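Questions from staff about the new handling work

We know the past few months have brought a lot of change at Mustmont, and plenty of you have stopped Sohail Sandhu in the corridor with questions, so we've gathered the usual ones together.

Will the Nurar arms replace people in the laundry rooms?
No posts are going. The 2 arms at Leltovlow take on the lifting and turning that gave so many of you sore wrists, and the sorting, checking and mending stay with the team, as they always have.

What is the hand-held gripper work, then?
The arms learn from people who already know how to handle cloth. You hold a gripper, pick things up as you normally would, and the recordings go towards teaching the arms. It feels odd for the first 20 minutes or so - please be patient with yourself!

Do I have to take part?
Not at all. So far 73 of you have put your names down, which is lovely, but saying no won't count against anyone. Time spent on it is paid at your normal rate.

Why soft things?
Fleecy, floppy items are the ones the arms find hardest, as they fold differently every time you pick them up. 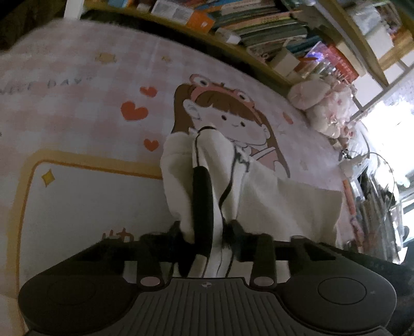
Gripping a soft white item on a pink checked blanket.

Will my job title change?
Only if you move across to the Lazaridis training scheme, which opens again in March. Sohail is happy to talk it through over a cup of tea, and his door is nearly always open after lunch.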